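4.2 What people do with the wrapping

I went into this part of the study thinking the box would be the interesting bit. We had spent most of February talking about boxes (lids, corners, how tight a lid should be before people start swearing at it), and the cloth was pretty much an afterthought. Then I sat down with the notes from the home visits in Flidutville and found that I'd written about the cloth on almost every page!

Some background, for anybody who skipped Section 3. Each household got a set of small household goods to unwrap, use for a while, wrap again and put away somewhere in the home. We left the choice of wrapping up to them. The Prisby households had a drawer of cloths to pick from, and the Brenden households used whatever they already had, so tea towels, old T-shirts, dusters, one very nice scarf. All told we logged 339 put-aways, and in 107 of them the item ended up stored with no wrapping on it at all. I had guessed it would be a lot fewer than that.

So where does the cloth go? Mostly it stays in the hand. People would have the item in one hand and the cloth bunched up in the other, and they'd walk about like that, or stop and think, or start talking to me about something else entirely. Figure 6 is a good one for the grip I mean, with the cloth pinched at the top and the rest of it left to hang.

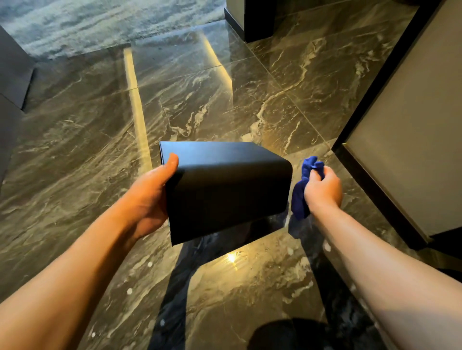 Figure 6. Black box in the left hand, crumpled blue cloth in the right, over a marble floor.

I started calling this the "parked" cloth in my notes and the name stuck, so I'll use it from now on. A parked cloth is one that is off the item but still being held. It's different from a dropped cloth (on a table, a chair arm, the floor) and from a working cloth, where the person is wiping or covering something with it. The three run into each other all the time, and I changed my mind on plenty of the codes during the second pass. If somebody gives the lid a quick rub on the way to the shelf, is that working or parked? I went with working, but I can see the case for the other side.

Floors mattered more than I expected, too. In rooms with a hard, shiny floor, people told us they didn't like putting a box down bare, and several said they'd lay the cloth down first as a kind of mat. On rugs and carpet hardly anybody brought it up. We hadn't planned to ask about flooring, so I only have it for the last 15 visits, and I wouldn't lean on it too hard. Nigatu's storage diaries have a similar remark about glass shelves, which made me feel a bit better about keeping it in.

Folding was the other surprise. I had a whole coding scheme ready for folds, with 13 types, and ended up using four of them. Most cloths were simply scrunched and pushed in next to the item, or on top of it if the shelf was tight. When I asked people about this later they tended to say they'd fold it properly next time. I've kept those answers apart from the counts, and they come back in Section 4.3 along with the drawer photos from October 2018.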